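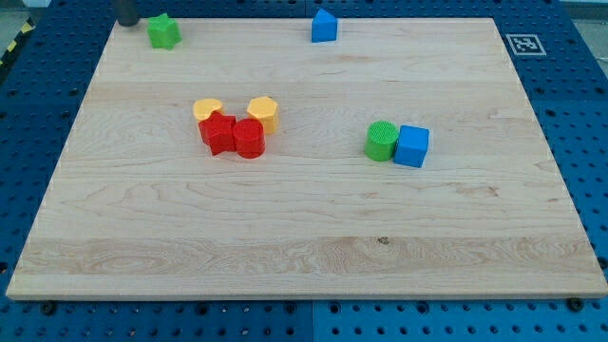
Report on the Visit to the Maksymiv Sawmill and Joinery

Members of the Stalten Woodworking Association visited the Maksymiv sawmill on a Tuesday in April. Seventeen members attended. The group was received at the main gate by Miroslava Kostiuk, production manager, and was issued hearing protection before entering the yard.

The tour began at the log deck, where hardwood is sorted by species and diameter. Ms. Kostiuk explained that maple is sawn within days of arrival during the warmer months to limit staining. Boards are stacked on stickers in the open sheds and later moved to the kilns, of which the company operates 5. The newest was installed in 2000.

In the joinery building, the group observed the gluing of panels for tabletops and school furniture. Strips are matched for color by hand before they enter the press. Members asked several questions about figured stock, which the company sells separately through its Clikico outlet in town.

Lunch was provided in the canteen. Đức Hoàng thanked the hosts on behalf of the Association and presented a copy of its handbook.

The planned stop at the Zilton veneer plant did not take place owing to road repairs. Members who paid the supplement for that portion will be refunded by the office before the next meeting.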